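Section 4: Your First Two-Handed Practice Run

Okay, batteries in, fingers screwed on, app paired? Great, now comes the fun part! I wrote this section after a long week with the Plonix pair at our Poltville workshop (last updated Feb 7, 2018), and it's pretty much what I'd tell you if I were standing next to you.

You're going to pick up a piece of cloth with both grippers and fold it. Sounds easy, I know. My first try took so long that my coffee went cold.

What you need

Both grippers, charged. One plain cloth, a hand towel or an old T-shirt is perfect. A soft, flat surface at a height where you don't have to stoop (I love a bed for this, because the fingers can press down into it a little and scoop the fabric up).

Steps

1. Spread the cloth out and stand so you can reach both near corners without leaning.

2. Hold one gripper in each hand with your pointer finger resting on the trigger. Don't squeeze yet!

3. Start the recording in the app and wait for the second beep. The first beep only means it heard you.

4. Lower one gripper until the fingertips just touch the cloth, then squeeze slowly. You want a nice fat pinch of fabric. If you only catch a thread or two, let go and try again.

5. Do the same with the other gripper at a corner, then lift both hands a few inches.
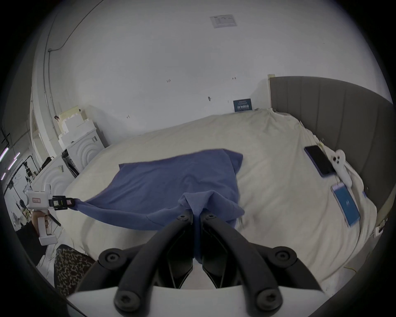 6. Pull your hands gently apart until the cloth between them goes straight. Go easy here, the fingers hold tighter than you'd think and a thin T-shirt will stretch.

7. Bring the far edge over, lay it down, and open both triggers all the way before you back off.

8. Stop the recording. Check that the new clip shows up in your list, and give it a name you'll recognize in August.

Note: The box says the memory holds 200 clips. I start clearing mine out well before that, mostly because scrolling through the list drives me nuts.

Caution: Keep hair, necklaces and loose sleeves away from the fingers. They don't know a sleeve from a towel, and I've lost a button that way.

Caution: If a finger starts to wobble, stop and snug up the screws by hand. Please don't use a power driver! I stripped one and had to wait on a spare from Papadopoulos over in Lulville.

Do 6 good folds in a row before you move on to Section 5, where we switch to socks (they're so much worse).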